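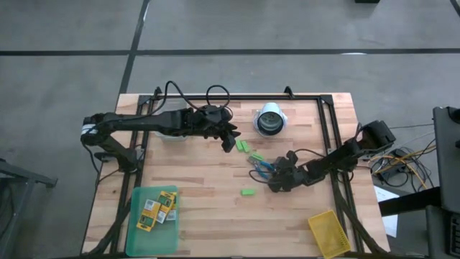 Two-arm sorting table with blocks, pliers and bins, Wullville work site, July.

Progress report: Safe Practice Rules for Shared Bench Robots
Prandari project, second reporting period

Summary

The grant asked us to do two things: write a set of working rules for small robot arms used on open tables, and find out whether people follow them. The first is mostly done. The second is going less well than our last report suggested, and we would like to correct that report before building on it.

Draft rules

The draft now has 17 rules, down from a much longer list. We cut anything a person at the bench could not check for themselves. "Maintain a safe working environment" is gone. So is the paragraph on safety culture, which three partner sites praised and none could put into practice.

What remains is plain. Floor tape marks where a person may stand while the arms have power. Cables are to be routed so that an arm cannot catch them through its full reach. Hand tools may be on the table only if they are listed for the task. Bins are to sit fully on the tabletop. Any change to the layout is written down before the next run.

The table in the photo is a fair test of that last group. The pliers are a listed item for the sorting task, so they are allowed. The yellow basket reaches past the edge of the table, and under the draft that is a finding. The yellow and black cables on the floor beside the table are outside the reach of our cable rule as written, which covers only cables on the bench. We think the rule is too narrow and will rewrite it.

Logged runs

Wullville and Jurkham have together logged 2,000 runs under the draft. Both sites report almost full compliance. We do not believe it, and we ask the funder not to quote it.

The log is a checklist filled in by the same person who sets up the table. At Jurkham, many sheets carry identical entries for the whole shift, including the box for "layout changed since last run," on shifts where we know the task was switched halfway through. That tells us the form gets filled in. It says very little about what was on the bench.

We also have no injuries or damage to report. Please don't read much into this either. These are light arms moving small objects, and a quiet few months would be expected with or without our rules.

Outside review

Nieto reviewed the draft in the spring and called it "aligned with good practice." We asked which practice, and the reply pointed to general guidance written for fenced industrial cells. Some of that carries over. The guarding sections don't, as an open bench has no fence to inspect. We have thanked them and kept the comment out of our evidence table.

Problems

The stop button rule is still unsettled. Wullville wants one within reach of each standing position — Jurkham says one per table is enough. Neither site has measured how long it takes to get to the button, so for now this is a difference of opinion.

Staff at both sites say the rules slow down setup. They may be right. We did not time setup before the draft came in, which was our mistake, and it can't be fixed after the fact.

Next period

We will replace the self-filled checklist at Wullville with 2 unannounced checks per month, done by someone from the other site. Jurkham has agreed in principle but has not named a person. The cable rule will be extended to the floor, and the bin rule will say in so many words that baskets count as bins.

We are not asking for more money. We do ask to move the public release of the rules back until the new checks have been running for 3 months. A rule set with our name on it and a compliance rate we can't defend would be hard to take back.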